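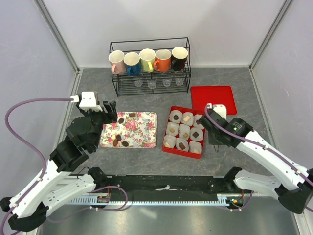
Rarkar is a collection of written notes about tea tables, coffee corners and sweet trays: what gets put out, where it goes, and what ordinary people call it. It has 887 entries at the moment and I am still adding to it, mostly in the evenings, mostly with a mug of something next to the keyboard. The sort of layout I love best is mugs along the top shelf of a wire rack with small clear glasses lined up underneath, a rose-patterned tray of chocolates in front, and a red box of sweets open beside it, every sweet in its own little cup. You could write a dozen entries from a counter like that and still have something to say about the handles!

What you get

The whole thing is one plain text file of entries, a word list, and this README. There is nothing to install. Open the file in whatever you like, or pull it into a spreadsheet, where it behaves itself perfectly well (tabs between fields, one entry to a line, blank fields left blank).

entries.txt – the 887 entries
words.txt – every object name used in the entries, with the other names people gave for it
changes.txt – what moved, what got renamed, what I got wrong

Where it came from

It started in Drastisden, where I used to help lay out the refreshments for a monthly book swap. Every time, someone would ask for "the dish" and be handed the wrong thing, and I began keeping a list of who meant what by it. The list grew. A friend in Rornside sent me her own version, and hers disagreed with mine on nearly every line, to my great joy. About then it stopped being a list and became a file with columns.

The entries from Rornside are marked R in the source field and the Drastisden ones are marked D. A smaller batch came out of Maeng, an older notes file about kitchen cupboards that I had half abandoned, and these are marked M. The M entries are shorter and a bit grumpier. I have left them that way.

What an entry holds

Each line has 8 fields, in this order:

number – runs from 1 to 887, never reused
source – D, R or M
surface – worktop, table, sideboard, trolley, windowsill, other
holder – the thing that does the holding, such as a rack, tray, plate, box or stand
items – what is in or on the holder
order – how the items are arranged, in plain words
colours – only where the note-taker wrote them down
remark – anything else, from a single word up to a small rant

A made-up line in the style of the file, so you can see how it reads (tabs shown as bars):

number 0 | D | worktop | wire rack | mugs | one row, open ends up | pink, blue, orange | handles all over the place

Number 0 is kept for samples and does not appear in entries.txt.

Racks and stands

This is my favourite section of the file and I will try to keep it short. A rack with shelves of parallel bars is called a rack, a shelf, a stand, a helper shelf, a riser and, in one Rornside kitchen, "the bridge". All of them are in words.txt. In the entries themselves I use "rack" if the shelf is made of wires or bars and "stand" if it is solid.

Upper and lower shelves are always named separately. If mugs are on top and glasses are below, that makes two entries with the same holder, joined by a matching tag in the remark field (t1, t2 and so on). I tried doing it in one line at first and the items field turned into soup.

A shelf with nothing on it gets an entry too, with "none" under items. I am very fond of these.

Mugs, cups and glasses

A mug has a handle and straight-ish sides. A cup has a handle and usually expects a saucer, whether or not one turned up. A glass is see-through and has no handle. A see-through thing with a handle is down as "glass mug", and I know that some of you will write to me about it.

The little cups that hold single sweets in a box are "sweet cups" throughout, whatever they are made of. Paper, plastic and foil ones are told apart in the remark field when the person knew, and left alone when they didn't. Please don't fill these in by guessing. A translucent cup seen across a room can be several things.

Handles matter more than I expected. People who lay out mugs for guests tend to have strong opinions about handles: all to the right, all to the front, or wherever they land. The order field records it mug by mug where the note-taker bothered, reading from left to right. "Front" means towards the person standing at the edge of the table.

Chocolates and other sweets

Chocolates are recorded by shape first and colour second. So: oval, dark. Oblong, brown. Round, cream. We do not record fillings. I did once, for a whole afternoon, and the only way to be sure was to bite them, and then the layout was no longer the layout.

White chocolate is written "cream" or "white" depending on what the note-taker saw, and I haven't smoothed it out. If you search, search for both.

"Loose" means sweets put straight on the tray or plate. "Cupped" means each one has a sweet cup. "Wrapped" means you would have to unwrap it before eating. A sweet can be cupped and wrapped together, and in boxes it often is.

Boxes with sweets in rows get a grid in the order field, written across by down: 4x4 for a box of 16, say. Gaps in the grid are shown with a g and the place, counted from the back left corner. A box with a gap in it is a lovely thing and I wish we had more.

Trays

Trays have patterns, and the patterns get a proper mention when they were noted: roses, leaves, stripes, ducks, a map of somewhere. Write what you can see on it and stop there. "White with pink roses and green leaves" is a super entry. "Victorian" is a guess, and I have had to take that word out of 5 entries so far.

Which part of the tray is in use also goes in the order field. You would be surprised how often people fill one half and leave the other for the teapot – or for later, or out of habit. We only write down the half. Why they did it belongs in the remark field, and only if they told us.

Corners are "round" or "square". Rims are "rim" or "no rim".

Colours

Everyday words only, please. Pink, pale pink, blue, yellow-green, orange, black, dark red. The word list has 16 colour names and I would like to keep it there. Two-colour mugs are written with the larger colour first. If the inside is a different colour from the outside it goes in brackets, so a blue mug with a cream inside is "blue (cream)".

"Multicoloured" is banned. It tells you nothing and it is a nuisance to spell.

What people have used it for

I hear from people now and then and it makes my week. A reader used the rack entries to plan the shelves in a tiny café. Someone else printed the whole chocolate section and used it to teach shape and colour words to grown-up learners of English, with real chocolates, and I would have liked to be in that class. Another turned words.txt into a spelling list.

You could also use it for writing descriptions of table layouts, checking what a thing is called two valleys over, or settling an argument about whether a plate can be a tray. (See entries tagged "plate row" for that one.)

What it is not good for

It is two places and one old file. It says very little about how tables are laid anywhere else, and it leans heavily towards tea, mugs and shop chocolates. There are hardly any savoury things. Sandwiches, crisps and cheese are in there by accident.

It has no prices and no makers' names.

Sizes are words only: small, middling, large. They depend on whoever was writing. The Rornside "small" is bigger than the Drastisden "small", as far as I can tell, and I have no way of putting that right now.

The colours were noted under kitchen lights, window light and at least one string of fairy lights. Dark brown and black are the pair most often muddled, especially for chocolates, so treat these two with care.

Adding your own

Yes please! Lay things out however you normally would, stand at the front edge, and work from the back of the table to the front, left to right. Write down the holder before the items. It is much easier than going back for it.

Keep "left" and "right" as yours, the person standing at the front. Say "turned a little" if a box or tray isn't square to the edge, and add which way if you can.

Use your own word for a thing even if it isn't in words.txt. I will add it next to the others, and yours stays in the entry as you wrote it. This is the part I enjoy most. Last January brought in "sweetie tray", "spoon rest (for cups)" and a second vote for "the bridge".

Send entries as plain text, one to a line. Spaces in place of tabs are fine and I will tidy them up.

Known muddles

Entries from M have no order field worth trusting. Some say "neat".

"Dish" still means four different things in the D entries. It is left in where that was the word used.

The tags joining upper and lower shelves are missing from the earliest rack entries. I am working through them with the old notebooks open on the table, and will list each fix in changes.txt.

Licence

Use it, copy it, change it, print it and stick it inside a cupboard door. If you pass it on, keep the name Rarkar with it and leave the source letters in, so the Rornside notes stay credited to Rornside.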